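# The Tramano table

A big dark work table for kitchens, workshops, craft rooms and anywhere else that people stand about making things. We've been building it in Wellemham for long enough that we've stopped fiddling with the design (mostly), and it is still the piece I'd keep if the rest of the range had to go.

The Tramano began as a one-off. Grażyna Chmielewska wanted a surface for her evening classes that could take a morning of pouring and mixing and then an afternoon of cutting out, and she wanted it dark. Everything she had tried in white showed every pencil mark and gave her a headache under the lights. We made her a charcoal top, she asked for a second one, and then her students started writing to us. So it went into the list!

## The top

The colour is a deep charcoal grey, smooth and matt. In a dim corner it goes very nearly black. Put it near a window or a big light and you'll get a soft pale sheen across the part facing the light, with the rest staying dark – lovely if you like a table that changes through the day, and worth knowing if you plan to work right opposite a bright lamp. Turning the table a quarter of the way round is usually enough to shift the glare off your work.

What I like best is how easy it is to find things on it. Bright handles, white lids, shiny jugs, a dropped needle: they all stand out. Saskia Merrick runs a sewing room on two of these and says her hunting-for-the-chalk time has gone down to nothing. Dark things are another matter. If you work with black thread or dark leather, keep a light mat to hand or go for the pale top instead (see below).

The finish has a very slight texture under the fingers. Paper doesn't skate about on it, and a metal jug set down in the middle stays where you put it.

## Sizes and heights

The top is 70 cm deep. I get asked for deeper all the time and I do understand why, but at 70 cm you can reach the far side without leaning your stomach on the edge, and two people can work across from each other and share one set of tools.

Two heights are available:

- **Standing height**, for kitchens and workshops. Most people buy this one.
- **Sitting height**, for sewing, drawing, homework and long lunches.

The legs are not adjustable. We tried adjustable ones for a while and they crept, always on one corner, always the corner with the glue pot on it. There are levelling feet for uneven floors and those work very well.

Length is made to order within reason. Tell us the wall you have and we'll tell you what fits, with enough left over to get a broom down the side.

## What it's good for

Measuring and pouring, first of all. Spills bead up and wipe away with a cloth, and a tall jug looks rather handsome on it.

Cutting out, too, with scissors. Please don't use a craft knife straight on the top. It will mark, and a mark on a matt surface can't be polished out without leaving a shiny patch that annoys you more than the mark did. Use a cutting mat.

Glue, paint and dough are all fine. Flour looks dreadful for as long as it's there and then comes off in one wipe.

Hot pans need a trivet. The surface will shrug off a warm mug, but a pan from the hob can leave a ring.

## Looking after it

Warm water and a drop of washing-up liquid will do nearly everything. Wring the cloth out well, wipe, and go over it with a dry one if you're fussy about smears (I am). Greasy fingerprints do show on a dark matt top, more than they would on a pale one, and there's no getting round that. A microfibre cloth kept in the drawer is the best answer we've found.

Avoid wax, oil and spray polish. They fill in the texture and you end up with cloudy patches. Scouring pads and cream cleaners are out as well.

For dried glue, lay a damp cloth over it, go and make a cup of tea, then lift it with a plastic scraper or an old bank card.

## Other tops

**Salem** is the same table with a pale top. It's the better choice for dark materials and for rooms that don't get much daylight. Same legs, same price.

**Protesance** is our clip-on shelf, which hangs under either table and holds the things you'd like off the surface but still within reach – rulers, lids, tins, tape. It fits any Tramano, including the very early ones. Roald Fjeld drew it up after watching how much of his own table had turned into storage.

## Price and delivery

The Tramano is £1,311 at either height in the standard length, delivered and put together in the room you want it in. Two of our people bring it. The top comes in one piece, so do measure your doorways and the turn of the stairs before you order, and send us a sketch if you aren't sure. Dorota Zawadzka in the office is very good at telling from a sketch whether a table will go round a corner.

Orders placed now will be made in April. You can ask for a sample of the top in either colour, and I'd say do – put it in the room, leave a few of your own things on it and have a look in the morning and again at night. We'd like it back afterwards, but there's no hurry.

Questions about lengths, stairs or samples go to Dorota. Questions about glue can come to me.

Weronika Wysocka, Wellemham
Page updated 2026-03-29 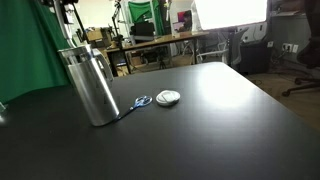 Charcoal top with a steel pitcher, blue-handled scissors and a white lid.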